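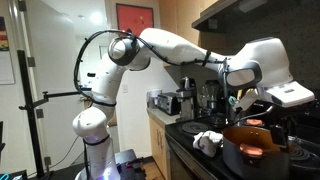

I have a theory about small kitchens, and my sister-in-law is tired of hearing it, so you get it instead. A small kitchen is the best kitchen. You can keep your big island with the four stools and the second sink. I've cooked in both kinds, and the food I'm proud of all came out of the little ones.

My first place in Godton had a kitchen you could cross in two steps. Two! If the oven door was down, you were staying on whichever side you happened to be on until the potatoes were done. I shared it with Raili Rantala, who is taller than me and cooks with her elbows out, and we had a rule that only one of us could be holding a knife at any time. We made soup for 26 people in there once, for her birthday, in batches, and carried it down the stairs in borrowed pots. I don't think I've ever been that happy in a kitchen since.

Then came the house, and with the house came the big kitchen. It had 202 square feet of floor (I measured, I was so excited) and everything in it was far away from everything else. The fridge was a walk. The trash was a different walk. I'd drain the pasta and then march it back across the room, dripping the whole way, and by the time I found a clean spoon the sauce had caught on the bottom. You know what all that counter space was for? Mail. Mail and a bowl of keys and a bread machine I used twice. A counter will fill up with whatever you let near it, and I let everything near it.

So now I'm back in a small one and I'm not leaving. The stove is right there. The pot is right there. I can stir with one hand and reach the salt with the other, and if something starts to boil over I'm already standing next to it. I own one good pot, an old Ahonen with a dent in the lid, and it lives on the stove because there's nowhere else for it to live. People tell me that's messy. I think a pot on the stove makes the place look like somebody's going to eat soon, and I like walking in to that.

Now, the walls. This is where I really get going. People with small kitchens are always told to keep it white and keep it bare so it'll "feel bigger," and I say half of that is fine. White walls, sure, go ahead, they bounce the light around and hide nothing, so you'll wipe them. But bare? No! Put something red up. One red frame at the end of a white hallway does more for me than a whole shelf of tasteful gray crockery. Hang a paper calendar too, a real one with a loud picture on it, close enough to the kitchen that you can check it with flour on your hands. I've missed two dentist appointments in my life and both were in the years I kept my calendar on my phone.

And leave the hall light on while you cook. I know, I know, the electric bill. But a small kitchen with a dark hallway behind it feels like a closet, and with the light on it feels like part of a home. Elsa Ojala, who taught me to make decent rye bread, turns on every lamp she has before she touches the flour, and I used to tease her about it. I've stopped teasing.

I'll give the big-kitchen people one thing — the range hood. If you cook small, you need a good one over the cooktop, and you need to use it. Fry one piece of fish without it and your coats smell like fish until April. Mine hums like a bus and I can't hear the radio over it, and I still switch it on before the butter goes in. The filter needs washing more than you think. Mine needs it today, probably.

A fellow on our street, Pentti Sjöberg, is knocking out a wall this spring to get himself an open kitchen. He showed me the plans and they're lovely, with a long counter down the middle and a place for the mail already, though he doesn't know it yet. I told him I'd come over for dinner when it's finished. I also told him to keep the old door, in case he wants it back, and he laughed, but I noticed he hasn't put it out on the curb.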